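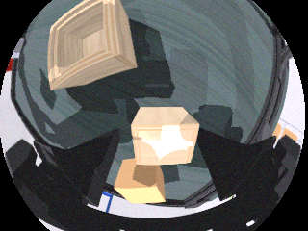 Wrist view in the simulator: center block between the fingers, smaller one just below it, open box upper left.

How to check a block pick before it goes to the floor

For packing leads at Mollmont. No coding, you just watch and say yes or no.

1. Open the Rellero sim, load the Huet cell. Wrist view, round picture with black corners.
2. Find your block. Should sit between the two black fingers. Ignore shadows, they look like parts sometimes.
3. Look for neighbors. Second block close by? Flag it, dont run yet.
4. Step it through slow. Stop if a finger touches the wrong block.
5. Run 166 picks. More than 6 misses, send back to Bastien Roussel with the run number.

What changes for the line: hand sorting goes from two people per shift to one. The other moves to checking, same pay grade. Annick Tanguy has teh new rota, ask her before swapping shifts. Training is 2 hours, paid.

Questions on pay or hours, Monique Barbier. Not the robot team pls.

Updated 8/6/22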